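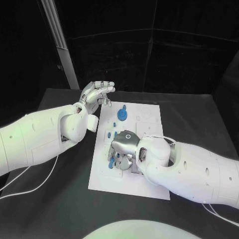

Ploltix block list, data card

Sites unreachable from Sallenton, checked every Monday. 200 domains tested, 195 load. The other five are news outlets, which the ministry calls a coincidence of routing.
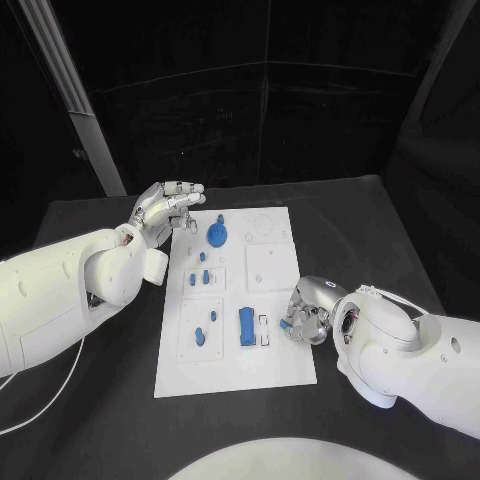 Kekeli Akpalu

Columns: domain, provider, result, notes. "Timeout" means timeout. "Legal" means the provider sent us a letter, usually with 7 attachments and no statute.

Known gaps: Nistor stopped answering in September. Corrections welcome, takedown requests less so.

Contact: Loretta Fitzsimmons | Back to top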